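Chapter 14
Tire Pressure and Wear

Learning goals
After studying this chapter you should be able to read a sidewall, check and set pressure on a cold tire, and match a wear pattern to its likely cause.

14.1 Why pressure comes first

A tire carries the car on the air inside it. When the pressure is low, the sidewalls flex more than they were built to, heat builds up in the rubber, and the outer edges of the tread do most of the work. When it is high, the center of the tread carries the load and the ride gets harsh. Either way the tire wears out early and the car takes longer to stop.

The correct figure is on the placard in the driver's door opening. Students often read the number molded into the sidewall instead. That number is the maximum for the tire and says nothing about the car it is fitted to.

Check pressure before the car has been driven. A tire that has just come off the highway will read several psi high, and letting air out to "correct" it leaves it low the next morning. In the Enthorpe shop course, Stavros Economou has students write down all four readings before anyone touches the air hose. A car with one low tire has a different problem from a car with four.
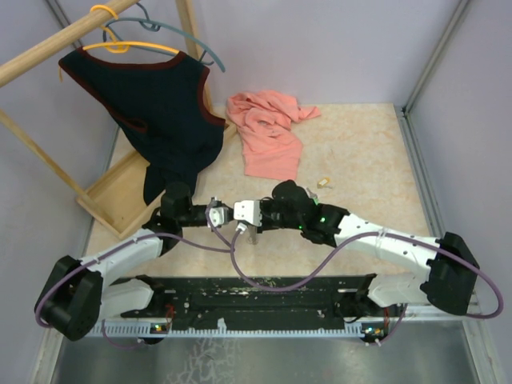
14.2 Reading the tread

Run your palm across the tread in both directions. Wear on both shoulders points to low pressure. Wear down the center points to high pressure. Wear on one shoulder only is usually a camber or toe fault, and adding air will not cure it. A feathered edge, smooth one way and sharp the other, is a toe problem.

Cupping, where the tread dips at intervals, calls for a look at the shocks and the wheel balance. Angeliki Drakos covers both in Chapter 20.

Before moving on, find the wear bars in the main grooves. When the tread is level with them, replace the tire.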